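Re: [Plindemden] Wool blankets before the summer swap

On 4/4/24 a list member wrote:
> Picked up two old Rostow blankets at the last swap and they smell
> like a barn. The tag is long gone. Can I put these in the machine
> or am I going to end up with a pair of potholders?

Oh, I've been down this road! My first wool blanket went in on warm with the towels and came out the size of a bath mat, so please learn from me. Skip the machine for now and hang them outside in the shade for 2 days, flipping them once. A lot of that barn smell is just years in a closet, and moving air does more for it than soap ever will.

If they still stink after that, use a cool soak in the tub with a little wool wash (I like the Grukeck one, but whatever you have is fine). Push them down gently – no scrubbing, no wringing – and let them sit. Drain, rinse cool, then roll them up in dry towels and kneel on the roll. My knees complain but it works. 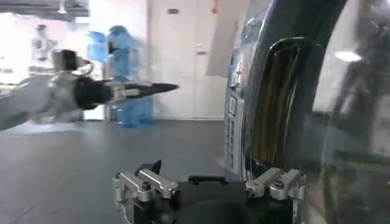
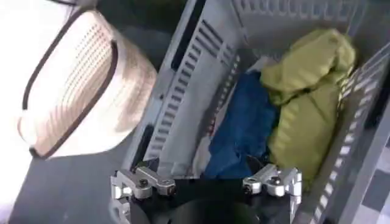
So what about moths, if the blankets have to sit in a bag until the swap in August? Freeze them first: seal each one in plastic, give it 3 days in a good cold chest freezer, let it come back to room temperature still sealed, then freeze it again.

I've also got a Hämmerli blanket with a satin edge that's coming loose, and I'd love to hear how people sew those back on without the puckering. Mine looks like a lasagna noodle – I used cotton thread and a straight stitch, if that helps anybody tell me what I did wrong.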